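Tunow-Greifer einrichten, Teil 2: Filzbacken prüfen und auf die Platte ausrichten 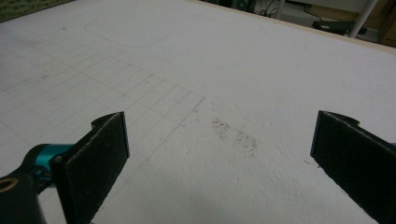
Beide Backen offen über der weißen Platte, links das Bleistiftraster

In Teil 1 habe ich den Greifer montiert und verkabelt, jetzt kommt der Teil, bei dem ich mir anfangs ständig selbst im Weg stand. Den Ablauf habe ich mir mit Rogério Dantas zusammengebastelt, der in Skenditz denselben Greifer betreibt, und inzwischen mache ich ihn jeden Dienstag vor dem ersten Lauf (mit Kaffee, der steht aber bitte woanders!).

Was ich mir vorher hinlege: Inbusschlüssel 2 mm, weiche Bürste, Handsauger, Bleistift, Stahllineal und ein Paar Ersatzbeläge. Meine kommen von Baloch, die selbstklebenden von Vakus gehen auch, tragen aber etwas dicker auf. Dann müsst ihr Schritt 5 auf jeden Fall neu machen.

ACHTUNG: Vor allem, was mit den Fingern zu tun hat (euren und denen vom Greifer), den Antrieb stromlos schalten. Der Not-Halt allein reicht mir dafür nicht, ich ziehe den Stecker.

1. Greifer von Hand ganz öffnen. Das geht stromlos mit leichtem Druck von innen nach außen. Wenn es hakt, nicht reißen, sondern erst nachsehen, ob das Kabel hinter dem Halter klemmt.

2. Filzbeläge abbürsten, immer von oben nach unten. Ein bisschen flusig dürfen sie sein, das ist bei Filz eben so. Glänzende oder plattgedrückte Stellen sind dagegen ein Fall für den Ersatzbelag.

3. Kanten kontrollieren. Ich fahre mit dem Fingernagel einmal rundherum. Hebt sich der Belag irgendwo, ziehe ich ihn komplett ab und klebe neu, nachgeklebte Ecken halten bei mir nie lange.

4. Platte absuchen, vor allem die Stelle zwischen den Backen. Rotbraune Krümelchen oder Flecken wie auf dem Foto fallen auf der hellen Fläche zum Glück sofort auf. Loses kommt mit dem Sauger weg, und was sitzen bleibt, tupfe ich mit einem kaum feuchten Tuch ab. Nicht reiben, sonst ist das Raster auch gleich mit weg!

5. Strom wieder an, Hände weg und die Backen langsam zufahren, im Schrittbetrieb. Sie sollen sich flächig treffen. Steht eine schräg, die beiden Schrauben am betreffenden Finger lösen (Strom vorher wieder aus), nachdrücken, festziehen und nochmal probieren.

6. Öffnungswert eintragen. Bei mir steht im Menü unter »Offen« 845 und unter »Greifkraft« 43. Das sind die Zahlen für meine Beläge, nehmt sie als Startpunkt und tastet euch ran.

7. Raster nachziehen, wo es blass geworden ist. Weicher Bleistift, wenig Druck, die Oberfläche ist leicht rau und nimmt den Strich gut an. Filzstift habe ich einmal probiert, den seht ihr auf der alten Platte heute noch.

Hinweis: Die Platte darf beim Nachziehen nicht wandern. Ich setze mir vorher an einer Ecke eine Bleistiftmarke auf den Untergrund und schaue am Ende, ob sie noch stimmt. Falls nicht, muss der Nullpunkt neu eingemessen werden, siehe Teil 3.

Wenn der Greifer nach Schritt 6 beim Schließen brummt, ist die Greifkraft meistens zu hoch. In Zweierschritten runter, bis Ruhe ist.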